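Gathering examples for a learning arm: speaker notes
Pleneck meetup, February 3, 2020

Slide 1. Hello and who we are

Say hi, wait for the door to close, check the mic reaches the back.

I work at Wikard, on the part of the job that doesn't get into the demo videos. I spend my days moving toy food from one place to another with an arm, over and over, so that a program can learn to do it without me. My mother thinks I play store for a living, and she's pretty close!

Ask for hands: who has trained anything on their own data? Who enjoyed it? (Pause for the laugh, if there is one.)

Slide 2. What one example is

Keep this short. An example is one try at one task, start to finish, with a sentence attached. "Put the banana in the drawer." I drive the arm, the system saves what the camera sees and what the joints do, and I press a key when I'm done. Then I mess up the table and go again.

We have 1,670 of those so far in the set we call Femley. Six of us drove. You can tell us apart from the motion alone, by the way – one of us always comes in high and drops straight down, and I creep in sideways like I'm stealing something.

Slide 3. The table

Leave this one up for a while and let people look before talking.

The arm comes down over the table with its two-finger gripper pointing at the food. Drawer open on the left, with the bread and the cheese in it, and a wicker basket above. Out on the white top there's a donut, a yellow pepper, a banana and a dark purple fruit that I call the plum, though we've had arguments.

Talk about the banana and the pepper. Both yellow, close together, and the words have to do the sorting. If every example you record has the banana alone in the middle, the model learns "go to the yellow thing," and you find that out on a very long afternoon. So we crowd them on purpose, and we swap which one gets asked for. 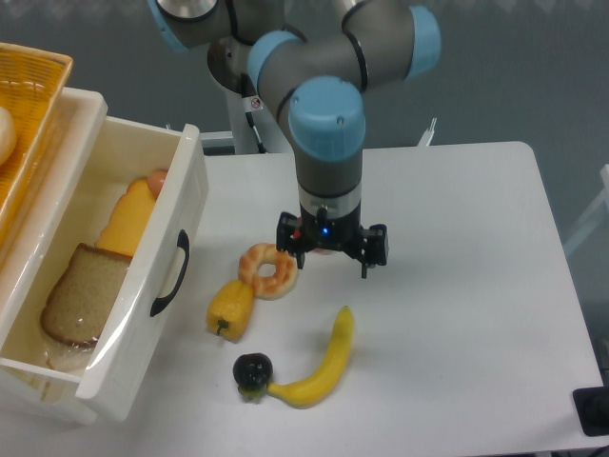
Slide 4. Things I got wrong

My first batch in August was too tidy. I put everything back in the same spots after each try, since it felt neat and professional. The model was wonderful as long as the donut never moved. We threw out most of that batch.

I also deleted my fumbles. Don't! If the gripper misses and you back up and try again, keep it. The model will miss too, and it needs to have seen somebody recover.

And I drove when I was tired. We now stop after 16 tries and switch drivers. (If running late, skip the Sopacua story and go straight to the next slide.)

Slide 5. What I'd do on day one

Write the sentences before you touch the arm. Have 2 people label the same small batch and compare. Watch your own recordings at the end of the day, with snacks.

Then questions. Repeat each one into the mic, the room is bad for that.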